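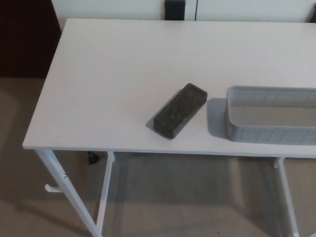 White desk, top and contents

Drundeck workroom gallery
This page shows the white desk in the back workroom at Drestham, as it was set out in October. The room is used in the afternoons for planning sessions and small group work, and people who book it often ask what the furniture is like before they come. Bookings are handled by Aivar Ramanauskas.

The picture at the top of the page shows the desktop with a dark grey block, much like a whiteboard eraser, and a light grey plastic basket. The basket is shallow and has perforated sides. Pens, cards and other small items can go in it during a session. Please leave it on the desk when you finish.

The top has a smooth matt finish. Wipe it with a damp cloth if you have been using markers or glue. Do not use scouring pads on it, as one of our older desks was spoiled that way and cost us 56 pounds to put right.

Legs and side hook

The second picture takes in more of the underside. The legs are slim white metal, with a rail along the bottom joining the two on the left. There is a small white hook on the outside of the front left leg, which will do for a light bag or a pair of headphones. Heavy rucksacks should go on the floor. The carpet is beige with a low pile, so please lift the desk when moving it. Dragging it marks the carpet. 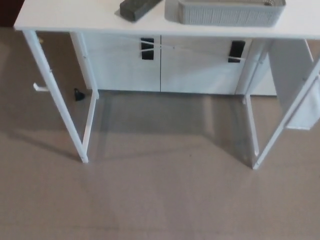
Booking the room

The workroom can be booked for a morning, an afternoon or a full day. The last session ends at 5 in the afternoon. Printing is charged separately at 50p a sheet. The Kazlauskienė room next door has its own gallery page, with the large table and the shelving.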